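# Dastadeck

**Dastadeck** is a tabletop robot arm designed and built at the Loltora shared workshop in Grarkthorpe. It was begun by Doğukan Dönmez and Ilgın Özkan as a low-cost arm for practicing simple kitchen tasks.
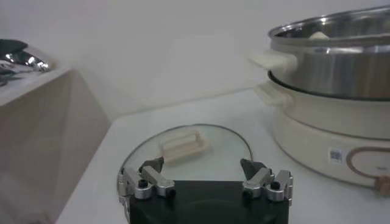
The project grew out of an earlier arm, the Sandberg, which was retired after repeated failures of its shoulder joint. Several parts of the older machine were kept, including the power supply and the steel base plate. The first complete version of Dastadeck was shown to workshop members in July 2018.

## Design

The arm has a reach of 530 millimeters and is driven by hobby servos. Its gripper uses two facing fingers made of machined aluminum links, with dark, wedge-shaped tips. The linkage was drawn by Senthil Rai, who also wrote the assembly notes — a document of 23 pages that remains the main reference for the build.

Control software was written by Boyang Fu. It runs on an ordinary laptop and stores each recorded movement as a plain text file.

## Kitchen tasks

Work with household items centers on cookware, chiefly an electric hot pot and its glass lid. Lids are considered a difficult object for the arm — clear glass is hard for its camera software to detect, and the grip depends on the handle alone. By the end of the first year the group had logged more than 3150 attempts at lifting and placing objects.

## Later versions

A second arm with a stiffer elbow was assembled by Yavuz Tatlı. It shares the gripper of the original but uses a separate control board.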